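Ticket 433 - blog del acuerdo Dekamus / Sorngate - comentarios y enlaces rotos

Estado: abierto a medias. Prioridad alta, la ronda de negociación es en mayo y el artículo lo está enlazando medio mundo.

**Síntoma:** la entrada "Por qué Dekamus firmó la paz con Sorngate" carga sin el texto del artículo 5 (fronteras y aduanas). Sale el título y luego nada. En móvil igual. 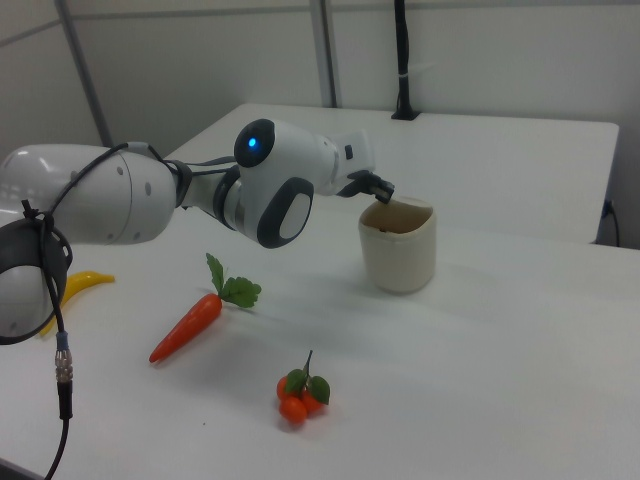 *Última modificación: mayo, 17:40*

**Probado hasta ahora**

- Vaciar caché. Nada.
- Desactivar el plugin de citas Flatard. Vuelve el artículo 5 pero desaparecen las notas al pie, incluida la de la votación en el parlamento.
- Restaurar copia anterior: ok el texto, pero se pierden 1290 comentarios. Deshecho enseguida.

**Causa (casi segura):** Flatard se atraganta con las comillas anidadas en la cita del comunicado de Dekamus. Al cambiarlas por comillas simples en la copia de pruebas, carga entero. Falta pasarlo a la web pública.

**Otra cosa:** el enlace al mapa de la zona de Tamiru da 404. El ministerio movió el PDF, hay que buscar la direccion nueva. Ojo, circulan 2 versiones del mapa y la vieja todavía pone el puerto en el lado de Sorngate. Usar la otra o nos caen encima los lectores otra vez.
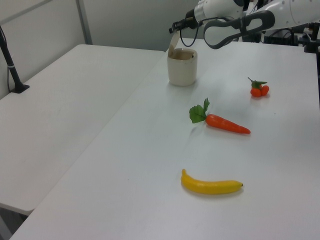 **¿Se puede seguir comentando en la entrada mientras se arregla?**

Los comentarios siguen abiertos, pero entran en moderación y tardan más en salir, sobre todo los que llevan enlaces.

**Pendiente**

- [x] comillas en pruebas
- [ ] comillas en pública
- [ ] enlace Tamiru
- [ ] reactivar Flatard y mirar que las notas no salgan duplicadas
- [ ] avisar a los suscriptores, el correo salió con el texto cortado

No cerrar hasta que el artículo 5 se vea tambien en la versión para imprimir.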